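Planner takes the long way round after a pick, only in some poses

Iestyn Pugh

I'm working on disassembly of old desktop PCs with a six-axis arm. Parts come out of the tower and go into a fixture tray next to it. Motion planning is done in Trelus, with a sampling planner and the case loaded as a mesh. Perception is a fixed camera that gives me the pose of the case.

Going in is fine. The trouble is coming out of the memory area. In 16 of the last 77 runs the planner returned a path that swings the wrist nearly a full turn before it heads for the tray. It's collision free on paper, but the cables don't like it. Same start pose, same goal, planning time limit set to two seconds. 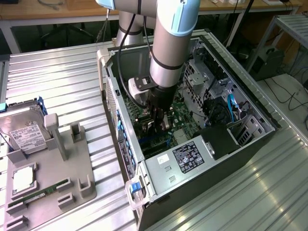
Settimio Colombo reckons the goal is the problem. If you give Trelus a Cartesian goal it picks any inverse kinematics solution that fits, and the far one counts as just as good as the near one. Solve it yourself with the current joints as the seed and pass a joint goal. I'd also do the first part of the retreat as a straight line and only let the sampler start once the fingers are above the case.

Irina Oprea

Agree with the joint goal, but it won't stop the sampler wandering on its way there. Put a path constraint on the last joint, say 90 degrees either side of where it starts. Planning gets a bit slower. Also check whether your cables are in the collision model at all. Mine weren't, so the planner had no idea they existed. I never modelled them properly, I just tightened the joint limits.

Bjarke Hallgrímsson

Had this on the old version, updating fixed it for me. Don't remember which one.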